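Bench notebook, Skevville workshop
19th February
Open day, demo table 2 (whiteboard task)

Doors opened at ten. I got in early to clear the table and run the arms through their homing before anyone came upstairs. Left arm homed first try. Right arm complained about joint four, same message we had in December, and cleared after a power cycle. Left it alone after that. If it comes back I want to see the log before anyone resets it.

Smaranda Văduva was over from Preda for the day and took the talking part, so I could stay near the stop button. Delia did the front desk and sent people up in groups. We had agreed on groups of 12 and it went over that a few times when school parties came together. The tape line on the floor held fine. Next time move it back another foot, the kids lean.

Plan for the table was the whiteboard routine we have been running on the Nedari code: left arm handles the pen, right arm works over the board, clear, repeat. Short, easy to follow from behind the tape, and nothing to drop except a marker. I had the block stacking ready as a fallback and didn't use it.

Settings for the record, all from the config called Skalus-open:
Speed cap 55 percent on both arms.
Force limit on the right gripper at 5 newtons in the downward direction.
Control port 3030 on the laptop, not the default, as the guest network was using the default for something.
Logging on, both grippers.

The speed cap was my decision and I would do the same again. Smaranda thought it looked slow from the back of the room. It does look slow. At full speed the board walks across the table when a gripper comes down on it, and I did not want tape on it for a demo.

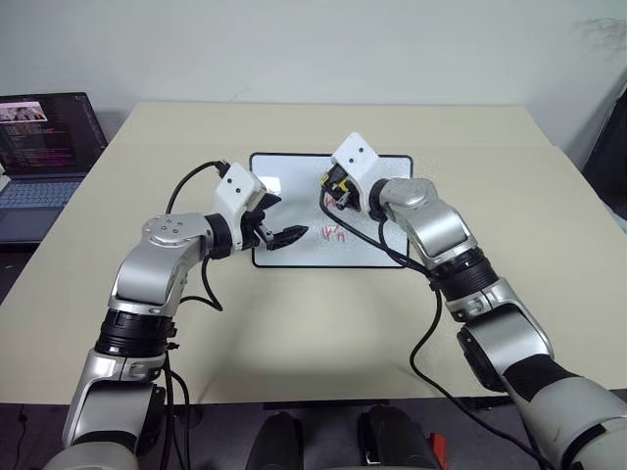 Reading time: 5 minutes

Left gripper has the pen across the left edge of the board, right gripper just over the surface near the upper left. Red marks on the board. Look at the right gripper cable, which is lying on the board and then sagging onto the table. That cable is the main thing I want fixed out of today. With the arm reaching that far over, the slack has to go somewhere and it goes on the writing surface. Twice this afternoon it dragged through a stroke before the ink was dry. The visitors didn't mind. I did.

The left side is routed better, looped up over the housing and back along the arm. I did that one last month and never got to the other.

Things people asked, as far as I wrote them down:

Does it know what it is writing? Smaranda's answer was that it follows a path and checks where the board is, and that reading the result is a separate piece of software we weren't running. Good answer, and short enough for the group to follow. Use it again.

Can it write my name? Asked by every group. We can't do that live at the moment, someone has to make the path first. If we had a little form on the laptop that turned typed letters into strokes it would be the most popular thing in the building. Delia says she has most of a single-line font already from the label plotter. Ask her for it.

How much does it cost? Sent them to Delia.

What happens if you put your hand there? I explained the limits and the stop button and did not demonstrate.

A retired sign painter stayed for three groups in a row. He wanted to know why we held the pen at that angle. I said it was where the gripper fingers fit. He said the tip would wear to one side and the line would get wider, and that we should turn the pen a little between letters. I checked the marker at lunch and the tip was flat on one side. Going to try a small wrist rotation between strokes and see what it does to the cycle time.

Faults and odd things during the day:

11:20, right gripper stopped above the board and held. Force reading was noisy. Restarted the routine from the top, no repeat.

13:05, left gripper lost the pen. It slid down through the fingers over several cycles until the tip was too low, then the board pushed it out. The finger pads are shiny. New pads, or a sleeve on the pen. I wrapped the next one in a turn of rubber tape and it stayed put until closing.

14:40, board out of position after someone bumped the table. The arms carried on writing, half an inch off. I want the board check to run at the start of every cycle. It only runs at startup now, and I had told people otherwise an hour before.

Joint four did not come back.

Delia's door count was 200, which is for the building. Most of them seem to have come up at some point. She also reports that the sign at the foot of the stairs still points to the old print room and that she spent the day redirecting people by hand.

Smaranda is interested in having the same routine at Preda for their own visit day. I said yes in principle. They have the same arms but a higher table, so the paths will need to be redone and not just copied. She will send the table height and a drawing of the room. I'm to send her the Skalus-open config and the fault list above.

To do:
Reroute right gripper cable, copy the left side.
Finger pads, left gripper. Check what we have in the drawer before ordering.
Board check every cycle.
Wrist rotation between strokes, test with a fresh marker.
Ask Delia for the plotter font.
Pull the joint four log from this morning and compare it with the December one.
New red markers, the last one is nearly done.

Arms parked and powered down at 17:30. Laptop is charging in the office.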